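# Draruda Kitchen Task Library: Gallery

Draruda is a library of simulated household tasks offered by Prorora to laboratories, universities and manufacturers of robot arms. The library is licensed by the year and is delivered with its kitchen layouts, its object sets and the recorded runs that accompany each task. The views on this page come from one of the kitchens in the current release and are reproduced at the resolution in which licensees receive them.

The release contains 32 kitchen layouts and 2,000 recorded runs. Of these, 1,996 have passed review by the data office under Radka Matić. The remaining four are supplied in a separate folder, marked as incomplete, for licensees who wish to test their own screening methods. Finishes such as stone, wood and wall color may be exchanged between layouts without altering the position of doors, drawers or appliances.

## Counter View

Countertop tasks are recorded from a side camera with the arm in view. Small appliances stand on the work surface at their true scale, and each may be moved or replaced through the layout file.

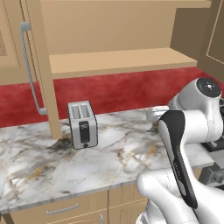 *Side camera: two-slice toaster on the marble countertop, arm at right.*

Licensees frequently ask whether the side camera may be relocated. It may. The camera position is stored with the layout, and up to 200 alternative positions can be saved under a single license. Kastriot Popescu of the rendering group maintains a set of recommended positions for the more common arms, and this set is revised with each release.

## Gripper View

The second camera travels with the gripper and keeps both fingers in sight. Its view is supplied for every run and is synchronized with the side camera. Cabinet fronts and bar handles are often seen from this position at a steep angle, and licensees training on drawer and door tasks are advised to include it from the outset.
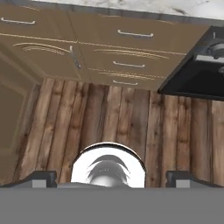
Runs may be requested with either camera alone or with both together. Where both are requested, the files share a common clock, and no further alignment is required. Joint positions and gripper opening are recorded on the same clock and are provided as plain tables.

## Licensing and Support

An academic license covers one department and any number of enrolled students. A commercial license covers one site. Both include the full library, written documentation and access to the support desk, which is directed by Valbona Delić. Questions concerning the import of additional arms should be addressed to Ludger Seidel and should state the maker, the model and the gripper fitted.

Evaluation copies are available for a limited period and contain two layouts of the applicant's choosing. Applications received before the end of October will be considered for the next release. They are to be submitted in writing to Adjoa Acheampong, Licensing Office, Prorora, together with a short statement of the intended use.

Images on this page may be reproduced in teaching materials and in published papers, provided that the Draruda library is credited.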